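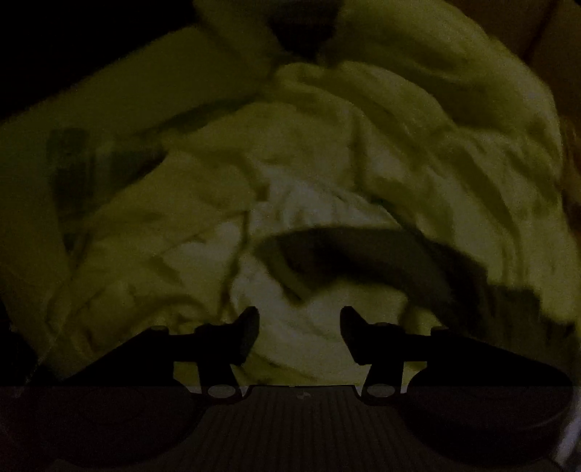 The Jestham Linen Store holds the bedding used in the guest rooms and short-stay flats of Skelia House. This page of the gallery is concerned with bedding between use and storage, at the stage when it has been taken from the bed and has yet to be sorted. Cloth in this state is seldom recorded, although most of the work of the store begins with it. A large heap of bedding settles into soft folds and ridges running in several directions, and one broad, darker fold curves across the right of the centre, with the cloth beneath it pushed into a thick roll. Staff who are new to the store are asked to look for rolls of this kind before lifting, as smaller items such as pillowcases are easily carried to the laundry inside them.

Sorting

Bedding is received at the north door and placed on the sorting tables by room number. Sheets, duvet covers and duvets are separated first. Each piece is then opened to its full size and checked on both faces under the table lamps. Colour should not be judged in low light. A white sheet may look yellow or green in a dim room, and printed cloth may be mistaken for marked cloth. Any piece about which there is doubt is set aside in the blue trolley and examined again the following morning.

Washing

Sheets and covers are washed on the premises. Duvets are sent to the Kwofie building, where the larger machines are installed, and are returned within the week. Covers are fastened before washing and turned inside out. Pieces with a mark are treated by hand beforehand and carry a cotton tag until the mark has been checked a second time.

Drying and airing

The airing room was refitted in October and now has 42 rails. Duvets are hung singly and turned once during the day. They are not to be folded over a rail while any part of the filling feels cool to the hand. Sheets may be hung double where space is short.

Folding

Two members of staff are needed for a double duvet. The corners are brought together, the air is pressed out from the closed end, and the duvet is folded in three along its length before being folded in half. Fitted sheets are folded with the corners tucked one inside another. Folded pieces are laid on the shelf with the rounded edge facing outwards, so that they can be taken singly without disturbing the pile.

The shelves

The store at present holds 767 sheets, 460 duvet covers and 325 duvets. Single sizes are kept on the left-hand side of the central aisle and double sizes on the right. The Sestix shelving on the rear wall is reserved for winter-weight duvets and spare blankets. Older pieces which are no longer suitable for guest rooms are kept on the lowest shelf and are used as dust covers during decorating.

Visiting the gallery

Prints from this series are displayed in the corridor outside the store, which is open to residents during office hours. Requests to reproduce any picture should be made in writing to the Housekeeping Office, Skelia House, Jestham.

Page last revised 02/06/2019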